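Cahier d'atelier, cellule Tindel (deux bras), juin, samedi

Reprise à 9 h. Sac noir ouvert au sol, les deux pinces dessus.
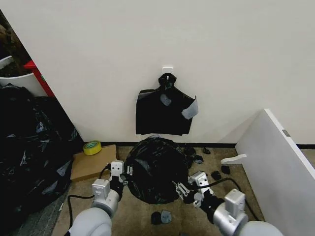

Dagný Frandsen trouve que je m'acharne sur les doigts alors que le problème vient du zéro du poignet droit, et qu'à ma place elle aurait refait l'étalonnage avant de toucher à quoi que ce soit. Noté. Refait, donc. Décalage de 115 pas codeur sur l'axe 6. Elle a eu la délicatesse de ne pas repasser dans l'après-midi.

Réglages du jour :
couple de serrage à droite ramené de 399 à 300 (unités maison Plalus, dont la doc ne dit rien)
gauche inchangé, il se contente d'appuyer
compteur de cycles à 3 516, remis à zéro après relevé

Les câbles noirs passent toujours sur la moquette. Celui de droite fait une belle courbe, très élégante, pile là où je mets le pied. Goulotte commandée chez Mikkelsen, délai inconnu.

Ramasser les bouts de plastique avant chaque série. Le ruban gris colle aux doigts fins et la pince se croit alors fermée sur quelque chose. Nettoyage à l'alcool, chiffon qui ne peluche pas (pas celui de la cafetière).

Reste à faire : jeu dans l'épaule gauche, sauvegarde des paramètres sous Porkateo, retrouver la clé de 2,5.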